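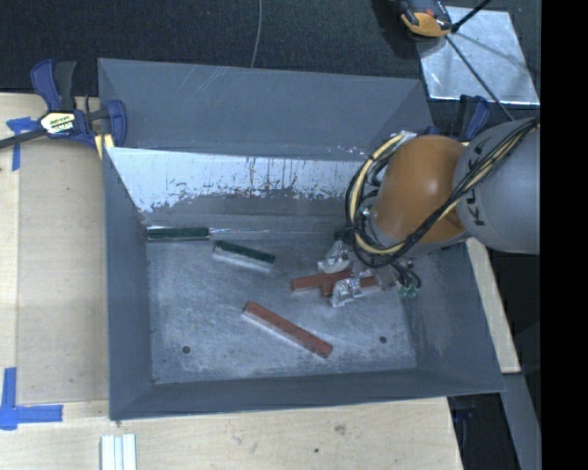 Return to player is the number most gambling sites print and few players read correctly. It is a long-run average over all bets on a game, and it carries no information about your next draw. Suppose the draw were physical, with colored blocks in a gray metal bin with sloping sides. A red block taken out and put back leaves the odds where they were. A red block taken out and kept changes them. Slots work the first way, a shuffled card shoe the second, and most bad advice about "due" machines comes from mixing up the two.

My view is that operators should print volatility next to the return figure, in the same type size. Two games can share a return and behave very differently over an evening. I ran 844 spins each on two Tedine games at minimum stake. One paid something on 372 of them, nearly all below the stake. The other paid on 41, and one of those covered most of the session. The help pages gave no hint of this difference.

Soledad Serrano argued on the Jaramillo forum that a volatility label would only push people toward the wilder games. It may push a few. Those players find such games anyway, after more than 14 deposits in some cases, and the rest would at least know how long a small balance is likely to last.

A label costs one line of text. Timier already shows one on its table games, on a five-step scale, and could extend it to slots without changing the software. I would start there, and leave the bonus terms for another post.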